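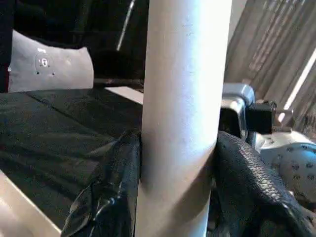
Collimation notes, December 2023

The Watdale reflector had drifted again, so I redid the secondary before touching the primary. Star test on Capella at 100x, slightly defocused: the rings were displaced toward the west side. Two small turns on the lower screw brought them close to concentric.

Seeing was poor below 30 degrees, so I stayed high. The Double Cluster was clean to the edge with the long eyepiece. M76 took averted vision and showed only the bar.

Mateja Hodžić logged the same targets from Malholm and had M76 with both lobes. Her site is darker. I will repeat the test after the tube has had a longer cooldown, and replace the middle spring in June.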